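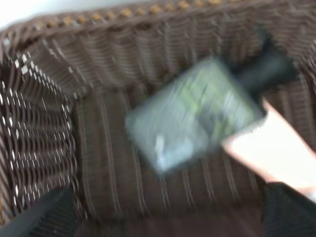

日用物品史 第二讲讲义
编织与容器:篮子为什么难写

授课:Lindiwe Mahlangu
答疑:Gert Naidoo(周三下午,请先发邮件,他不喜欢敲门声)

一、上周的遗留问题

上周有同学问,陶器有断代,铁器有断代,篮子怎么没有一张像样的年表。答案不太体面:篮子会烂。柳条、藤、灯芯草埋进普通的土里,很难留得下来。能见到的早期实物多出自极干、极湿或极冷的地方,所以我们对沙漠居民的篮子知道得不少,对温带农民的篮子则主要靠猜。猜的人通常有教授头衔,读起来就不大像猜了。

另有一类间接证据,是陶器底部的编织印痕。湿坯放在席子上晾,席子没了,纹路留着。请注意,印痕说明的是席子,不一定是篮子,期中作业里年年有人把这两样混为一谈。

二、基本术语

编织法大致分三类,考试会用到,请背。

盘绕法:以一束芯料螺旋盘起,用另一根细料逐圈缝缀。做起来慢,成品紧密,有的能盛水。
绞编法:两根以上纬料在经料之间互相扭绞。
平编法:经纬交错,一上一下。柳编、藤编的筐身多属此类及其变体。

收口单独算一项。筐身编得马虎还能用,收口马虎,提起来就散。鉴定时先看口沿,再看底,筐身最后看。卖家一般希望你倒过来看。

三、个案:Rendley 的筐匠账本

Rendley 镇留下一册筐匠账本,由 Grigoris Nikolaidis 整理。账本记了11年,其中卖出的筐按用途列名:鱼筐、蛋筐、洗衣筐、“太太用的筐”。最后一种尺寸最小,价钱最高,用途一栏始终空着。

有一年一月,镇上的 Stesano 商行一次订了400只鱼筐,交货后又退回,理由是“略圆”。筐匠在页边写了一句话,Nikolaidis 的整理本译作“不悦”。看过原件的人认为译得十分克制。

这份材料的用处在于,它告诉我们筐的形状由谁决定。讲传统工艺的书喜欢写匠人与材料的对话,账本里的对话主要发生在匠人与欠款的客户之间。

四、关于“手工”二字

藤柳编织至今难以完全机械化,材料粗细不匀,每根都要现场判断。因此市面上便宜的藤筐,多半也是人手编的,只是标签没有写出那个人。“手工”印在吊牌上可以加价,印不印与怎么做出来的没有必然关系。课上会讨论 Kirsty Stubbs 的文章,她主张取消这个词。我不同意她的结论,但她的脚注值得一读。

五、阅读与作业

必读:Stubbs 文章第二节;Nikolaidis 整理本导言。
选读:Carleen Quinlan 论口沿。篇幅很长,口沿也确实很长。

作业:任选家中一件编织容器,判断编法,说明收口方式,并推测它原来打算装什么。600字以内。塑料仿藤可以写,请先确认自己知道那是塑料。去年有两位同学不知道。

截止:2019年6月7日,星期五,下课前交纸本。容器本身不必带来,Kioko 楼的储物柜已经满了。

下一讲:绳结。请自备一根绳子,鞋带不算。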